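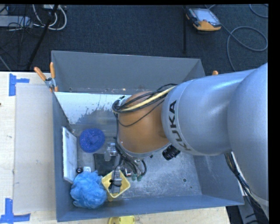

## Small things getting lost in a big metal bin: dividers, baskets or something else?

**Hye-jin Yang**

I keep all the odds and ends from the kitchen and utility room in one open metal bin on the table. It's plain grey metal and has no lid and no compartments. The idea was that everything would be in one place and I would stop buying second and third copies of things I already had.

It works for big items. It does not work for small ones. Anything flat ends up on the floor of the bin with other things on top of it, and anything round goes wherever it likes. At the moment there's a blue mesh scrubber towards the back left, a flat black thing underneath other things, and a tall white panel leaning along the left side because it won't lie down without covering half the floor. I put a small pale yellow plastic basket in to hold the smallest bits. That helped for a while, but it sits on top of whatever was there before, so now I have a layer I can't get at without lifting the basket out.

What I want to know:

- Is it better to divide the bin with something fixed, or use several small baskets and accept some wasted space between them?
- If baskets, square or round?
- Where do tall flat things go? They can't stay where they are if I fill the left side with baskets.
- Do scouring pads and scrubbers belong in with everything else at all? My sister says not.

I looked at the drawer dividers from Bramwell, but they are made for a drawer and I think they'd be too shallow. I don't want to drill the bin or glue anything to it, as it may go back to being used for something else. I also don't want to spend much. The inside is 60 cm along the long side, if that matters.

I'm in Paltholm, so anything that can be bought there or made from what people normally have in the house is best.

---

**gritstone**

Small baskets. Fixed dividers always end up in the wrong place, because what you keep changes and the dividers don't.

I did this with a deep tin trunk. The things I would do in your position, in order:

1. Take everything out. All of it, including the basket. Wipe the floor of the bin and dry it.
2. Put the things in piles on the table by what you use together. Don't sort by material or by size. Descaler goes with the brush you use for descaling, and so on.
3. Look at the piles before you buy anything. You will probably find that one of them is rubbish and one belongs in another room.
4. Find a basket for each pile that's left. Use what you have first. Ice cream tubs are fine, and so are the plastic punnets mushrooms come in.
5. Put the baskets straight on the floor of the bin. Nothing goes underneath a basket. If something won't go in one, it goes beside them.
6. Leave a gap wide enough for your hand at one end. If you fill the floor completely you can't get the first basket out.

Square baskets, to answer that one. Round ones waste the corners. Rounded corners don't make much difference. Do set them parallel to the sides of the bin, though. A square basket put in on the diagonal takes up far more room than it needs and leaves triangles that bits fall into. It's easy to drop one in at an angle and leave it like that for months.

For the tall flat thing, stand it on its long edge against one of the long walls, then push a row of baskets up against it. The baskets hold it upright. You lose only the thickness of the panel, and you can slide it out without moving anything. If you've more than one flat item, put them together like books. Thickest against the wall.

One thing I got wrong was making the baskets too heavy. If you need both hands to lift one out you will stop lifting it out and start digging in it, and then you've got the same mess in a smaller container.

> **Hye-jin Yang:** Thank you. The bit about nothing going underneath is what I was missing. How do you stop the baskets sliding about when there is a gap at one end? The floor of the bin is very smooth.

> **gritstone:** Rubber shelf liner, the sort with holes in it. Cut it a bit smaller than the floor so the edges don't curl up. A folded tea towel does it as well but it collects crumbs.

---

**Dot from the allotments**

Agree with your sister!! Scrubbers should not be in there. I had a mesh one in a tin with my measuring spoons and when I went to get the spoons there was a smell. They hold water in the middle where the mesh is gathered up and it takes far longer to dry than you'd think. Hang it on a hook by the sink.

Sorry I don't know about dividers.

> **gritstone:** A new one that hasn't been used would be all right in the bin. Used ones by the sink, yes.

> **Dot from the allotments:** Mine was used. Fair enough

---

**M. Tarrow**

I'd go the other way from the first answer, at least in part. I have used both dividers and baskets, and I think a bin of that length wants one divider across it and baskets on one side only.

The reason is that not everything suits a basket. Long-handled brushes, rolls of bags, a dustpan, spray bottles: these stand or lie better in an open space. If you make the whole floor baskets, they get balanced on top, and you are back to taking off a layer each time.

You don't need to drill or glue. Cut a piece of thick corrugated card or thin board to the inside width of the bin and a little less than its height. Cut 2 strips of the same material, long enough to run along the floor from the divider to the end wall, and lay one down each side. They wedge the divider so it can't slide towards that end. The baskets hold it from the other side. The whole lot lifts out when you want the bin back for something else.

If the sides of your bin slope at all, measure the width at the bottom and at the top and cut the divider to match, or it will ride up. Make a paper one first. I didn't, and wasted a good bit of board.

On buying baskets: Imel in Paltholm keeps small plastic ones near the paint, or did when I was last in there in March. They are sold singly. The Flarnier ones are stiffer and have a proper rim you can get your fingers under, but they taper a lot, so a basket that looks the right size at the top holds much less at the bottom. Take a tape measure and measure the base. I know one household that bought a set by the top measurement and couldn't get half of what they owned into it.

You're right about the Bramwell dividers. The tallest I've seen would come a short way up the side of a bin and things would go straight over.

Some smaller points:

- Pale baskets are better than dark. You can see a black clip or a bit of black rubber against yellow or white. In a dark basket on a grey metal floor you will be feeling for it.
- Hooks and metal fittings catch on basket rims and on each other. Put them in a jar with a lid, or a small bag, and put that in the basket.
- Flat black things on the floor of a bin are the first to be lost. Stand them on edge with the panel.
- Label the side of the basket near the rim. A label low down can't be read once the basket is in a row.
- Soft things at the back, hard things at the front. It makes less noise when you are looking for something early in the morning.

I wouldn't line the whole floor with rubber. It holds damp against the metal if anything drips. A strip under each row is enough.

> **gritstone:** Had the same liner down for years with no rust, but it's a dry room. In a utility room you may be right.

> **Hye-jin Yang:** It is next to the washing machine for part of the year, so I'll use strips.

---

**Hye-jin Yang**

Adding what I did in case it's useful to anyone else.

I took everything out and sorted by use, as gritstone said. The pile for other rooms was the largest. I went to Imel and they did still have the small baskets near the paint. I bought 2 in white to go with the yellow one. The bases are 23 cm long and they fit side by side with room for my hand.

I made the divider from the back of an old picture frame. It took two goes because the first was too tight and bowed in the middle. The baskets are on the left of it with the flat things on edge behind them, and the other side is open for bottles and bags.

The used scrubber is on a hook now. I've kept a spare in the open side of the bin.

Still to sort out are batteries, which I don't want loose with metal fittings. If anyone has a box for those that isn't the cardboard they came in, I'd like to know what it is and where it came from.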